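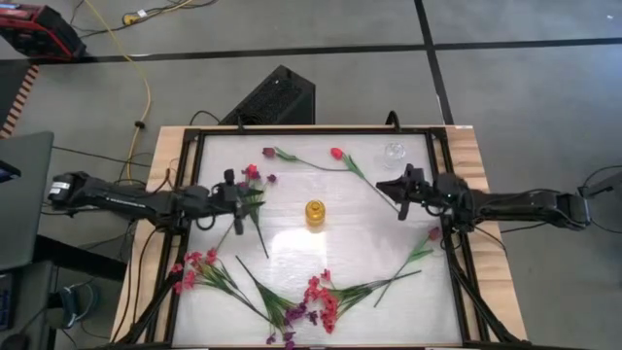
3.2 Materials and layout. Table arrangements at home are mostly made from what is on hand, one or two containers and a mixed lot of stems, and we wanted the task to stay close to that. Artificial flowers throughout. Real stems wilt and bend differently from one day to the next, and in the November pilot this swamped everything else. Before arranging starts the stems are laid out flat and spread apart, so a red tulip on a long green stem can be told from a dark red bud without picking either one up (Figure 1, with the small yellow bottle in the middle of the white surface and the clear glass cup toward the upper right). Stems were bought from one supplier, Begum, in a single order. Leaves left on, no trimming. Wire cores were straightened by hand between trials, though some of the longer stems kept a slight curve and we stopped fighting it.

Figure 1. Flowers and containers laid out on the work surface, Colivcombe room.

The surface is white and a bit glossy. Matte would have been better for reading stem edges and we would pick it next time. Glare matters less than expected for color judgments but it does matter for the clear cup, whose rim gets lost against white. Raters at Testov complained about this more than once. The colored container gave them no trouble.

3.3 Procedure. Each trial begins with the containers standing and the stems down. A container may be moved, but has to be upright at the end. Stems go in one at a time or as a bunch, arranger's choice. We recorded 138 trials in total; 122 were kept. The rest were dropped for a container knocked over early on or a stem missing from the start layout, which we only caught afterwards. Trials were scored for three things: whether the stems stand, whether blooms face outward, and whether the whole thing leans. Lean was the hardest to agree on. A tall stem in a short narrow-necked container nearly always leans some, and raters differed on how much a person at home would put up with.

Scores were entered in the Gadex sheet, last revised Sat 27 July, and the earlier trials were rescored to match. Fifteen of them changed by one point or more, mostly bloom direction. No trial changed on whether the stems stand.
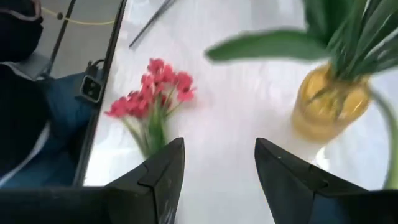 Does the order of filling matter? Greenery first gave steadier results. Leaves take up room in the neck and hold later stems more or less where they are put, while a bloom dropped into an empty container swings round to the wall and stays there. The effect was clearest for narrow necks and weak for the cup, where even a full set of stems slides apart.

Bunches behaved differently again. Put in together, they keep their shape at the top but the lower ends cross and jam, and pulling one out brings its neighbors with it. Arrangers who squared up the stem ends first had fewer jams. We did not ask them to do this so it is only an observation, not a condition, and teh numbers are too uneven to test. Container weight was not varied either. A heavier base would probably forgive more lean, and is left to the follow up.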